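Jotau Help > Clothing and Laundry > Care and Repair

Two-tone fleece pullover: cuff side pills, body side doesn't, and how should it be folded?

Posted July 19, 2023
Viewed 1,432 times
Tags: fleece, pilling, seams, folding

Nikau Tomoana

I have a half-zip fleece made of two fabrics. The sleeves are a light blue pile fabric, brushed on the outside. The body is navy and has a much flatter face. Both are listed on the care label as 100% polyester, machine wash cold, tumble dry low, do not iron.

After one winter the light sections have pilled at the forearms and along the underside of the sleeve. The navy sections look the same as when I bought it. There is also some puckering in the seam where the two fabrics join. It is worst near the bottom of the zipper, where the seam takes a curve.

What I do now: wash it with everything else, including jeans and towels, on the normal cycle. Dry on low. Fold in thirds and stack it on a closet shelf with heavier sweaters on top. By the time I take it out, there is a crease across the chest and the pile on the sleeves is pressed flat.

What I would like to know:

1. Is the pilling caused by the wash or by wear?
2. Can the puckered seam be corrected without taking it apart?
3. Is there a fold that keeps the zipper from pressing into the pile?

I have read the other fleece threads and they mostly deal with blankets.

3 replies, sorted by votes

Ataahua McKinnon
11 votes, accepted

Taking these in order.

Pilling. Both. Wear starts the pills and the wash finishes them. A brushed face has loose fiber ends standing up from the knit. Friction at the forearm (desk edge, bag strap, jacket lining) rolls those ends together, and a mixed load with denim and terry then works them tighter. Your navy fabric has fewer free ends on the outside, so there is less to roll. The fiber content on the label will not tell you this. Two fabrics can both be 100% polyester and behave very differently depending on how the face was finished.

For the wash:

Turn the garment inside out and close the zipper fully. Use a mesh bag if you have one large enough that the fleece can still move. Wash with other light synthetics only. Delicate cycle, cold, low spin. Skip fabric softener. It coats the fibers and the pile starts to clump.

For the pills already there, use an electric fabric shaver with a guard, on a flat surface, with the sleeve pulled smooth by hand and not stretched. Work in short passes and stop an inch before any seam. A shaver head that catches a stitch will cut it, and a cut stitch in a stretch seam tends to keep opening. I use a Paslow shaver with the guard on the tallest setting. Any make with an adjustable guard will do the same job. The pumice-type blocks are too coarse for a brushed face.

Puckering. Look at it closely before deciding. There are two possible causes and they need different treatment.

The first is that the two fabrics have relaxed by different amounts. The seam length is fixed by the thread, so the panel that grew makes small waves along one side only. This usually improves if you lay the garment flat while damp, pull the seam gently lengthwise along its whole run, and let it air dry in that position. Repeat after each wash.

The second is thread tension. If the ripple is even on both sides of the seam and the stitches look sunk into the fabric, the thread is too tight, and drying flat will not change it. The repair is to unpick that section and resew it with a stretch stitch and a longer stitch length. On a curve near a zipper end I would leave it to an alterations shop. The zipper tape does not stretch and the fleece does, so it is an awkward place to sew by hand.

Do not try to press it flat. Polyester pile will glaze under an iron, and the shiny patch is permanent.

Folding. Thirds is fine for a sweater. For a half-zip, this has worked better for me:

Lay it face down with the zipper closed and the pull tab turned down. Fold each sleeve straight back along its own side, cuff toward the hem, so the sleeves lie next to each other and do not cross. Fold the hem up to just below the bottom of the zipper. Turn the collar end over last, loosely. The zipper then faces outward on one side and the sleeve pile is inside with nothing hard against it.

Store it at the top of the stack or upright in a bin. Weight does more damage to the pile than the fold does. Flattened pile will usually recover with a few minutes in the dryer on no heat, or a light brushing with a soft clothes brush in one direction.

Prernum_sewing
4 votes

Agree with the above on washing. One addition on the seam: check the hem as well. Where there is a double row of stitching on the flat fabric, see whether both rows are intact along the full length. If one row has popped, the hem will roll and pull on anything joined to it, and this can look like puckering further up. Mine did this at the side seam. Resewing the hem took care of most of it.

I would not use the dryer at all, even on low. Drying rack overnight is enough for fleece this thin.

umali2000
0 votes

I just hang mine. No fold, no crease.

Follow-up from Nikau Tomoana

Thank you. I checked the seam and the waves are on the light side only, so I will try drying it flat. Hanging is not an option for me – the shoulders stretched on the last one after a season on a hanger. Tried the sleeve-back fold twice this evening. The part I am unsure of is how tightly to turn the last edge where the light fabric sits against the navy, with the seam running down into the fold.
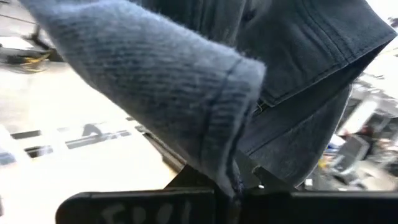
Ataahua McKinnon

Loosely. If the seam lies inside the turn, shift the fold line an inch or so until the seam is on a flat part. A stitched seam is thicker than the fabric on either side of it, and folding directly on it sets a ridge in the pile. You should be able to slide two fingers into the last fold without resistance. If it will not stay closed that way, put it in the bin with the folded edge down.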